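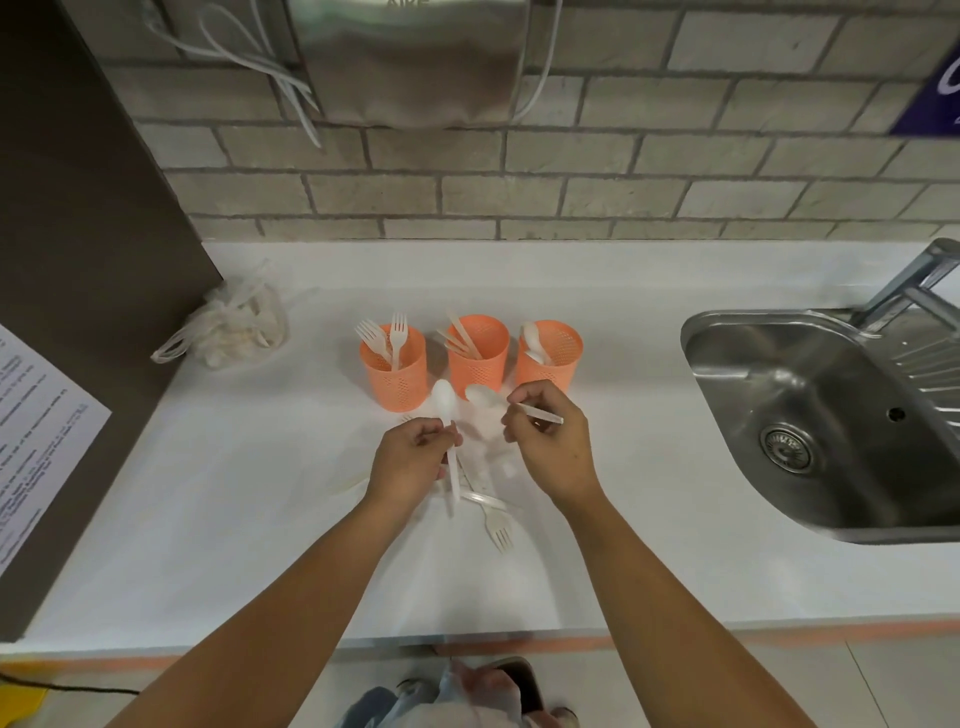 I've been listening to an investigative podcast called Rondalness, which covers a school abuse case and the hearings that followed. The main story is nine episodes, but the feed has 29 items in it: trailers, updates, two-minute promos and interviews with the reporters, all mixed in by release date. I want them sorted like the cutlery in the orange cups – forks in one, knives in one, spoons in one – so I can play the story straight through and save the interviews for later. My app is Skillberg, the free version. Is there a way to do this without downloading everything and renaming it by hand?

pudville_listener

Open the show page, tap the three dots and choose Episode Type. If the producer labeled things correctly you'll get Full, Trailer and Bonus as separate lists. Then set the order to Oldest First. I haven't heard Rondalness, so I can't say if they labeled theirs. A lot of shows mark everything as Full and then the filter does nothing.

late_shift_audio

I just use a different app. Never had this problem.

gray_heron

I've heard the whole thing. The updates from after the hearings are marked Full, so the filter will leave six extra items in with the story. What I did was make a playlist and add only the ones with a chapter title. You can drag them into order and it keeps your place. Hold the interview with the lead reporter until the end – it gives away what the school board knew. Also, the Pitkänen episode is listed twice. The second one is a corrected version with a short statement at the start, so skip the first.

tin_roof_radio

Contact the moderators | © Pudville Audio Help | Back to top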